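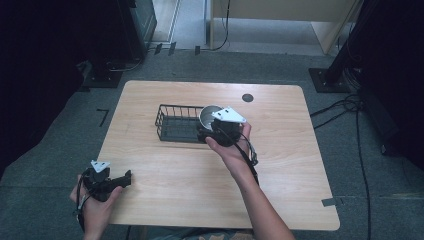 Halliday Hand Grippers, Sold as a Pair

People email me every week asking if a machine can tidy their kitchen yet. My short answer is no, and I sell the gear! But small jobs, like getting a metal cup into a basket, are where it starts to get fun, and that's what this pair is for.

You hold one gripper in each hand and do the chore yourself. The recordings are then used to teach a robot arm the same moves. Each gripper has two jaw fingers, a white marker plate on top and a cable, so plan on a bit of wire around your forearm — you get used to it faster than you'd think.

What works so far? Cups, mostly. Kaan Saraç, who tests for us in Clestcombe, ran 191 cup pickups on a Pulska arm and was happy with nearly all of them. Folded towels, not so much. Wet plates I wouldn't let it near (mine are chipped enough already). On the shop floor, sorting parts into bins is coming along nicely, but it's still slower than Renato on a bad day.

In the box: 2 grippers, 2 cables, 6 spare finger pads
Max jaw opening: 3 inches
Warranty: 2 years
Price: $2000 per pair, shipping extra

Next batch ships in September. Write to Hala Zaki if you want your name on the list.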